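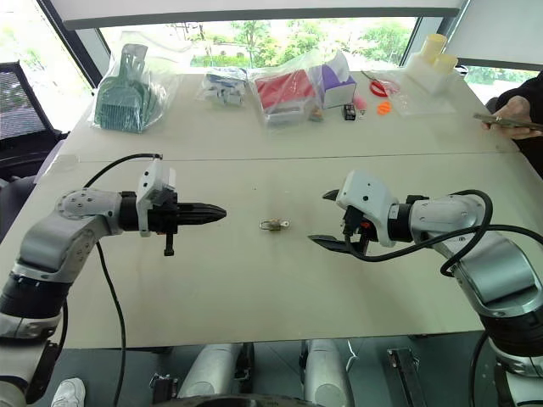
Cadenas laiton en extérieur : quel lubrifiant ?

Forum Hikine > Serrurerie > Entretien

tofu_37
Bonjour. J'ai 14 cadenas à goupilles, corps laiton et anse acier, sur des coffrets de comptage en bord de mer. Les cylindres deviennent durs dès octobre. Jusqu'ici je mettais de l'huile fine Avisberg deux fois par an. Faut-il passer au graphite ?

limaille
Oui. L'huile retient le sable et le sel, la pâte se forme au fond des chambres et les goupilles remontent mal. Nettoyage au solvant, séchage complet, puis graphite en poudre, une très petite dose. Ne jamais mélanger les deux.

Groker
Pas d'accord pour le bord de mer. Le graphite est conducteur et cathodique par rapport au laiton et à l'acier. Avec un électrolyte salin, on crée un couple galvanique dans le cylindre. Je préfère un PTFE à porteur volatil.

limaille
Le couple existe sur le papier. Dans un cylindre en laiton à goupilles laiton, je n'ai jamais constaté de piqûres. En revanche les ressorts, si ce n'est pas de l'inox, lâchent avec ou sans graphite.

tofu_37
Les ressorts sont en bronze phosphoreux d'après la fiche Urbonaitė. Et pour l'anse ?

Groker
Autre problème. Le chrome de l'anse est poreux, la rouille part du talon, côté logement. Graisse au lithium sur le talon et dans l'encoche du pêne, rien dans l'entrée de clé. Monter le cadenas entrée vers le bas - sinon l'eau stagne.

vis_sans_fin
Vérifiez aussi le trou de drainage. Sur les modèles de 32 mm il se bouche vite, un foret de 1 mm tourné à la main suffit.

limaille
D'accord pour la graisse et le drainage. Je maintiens pour le graphite.

tofu_37
Merci. Je traite sept cadenas au PTFE, sept au graphite, et je note l'état des cylindres au printemps.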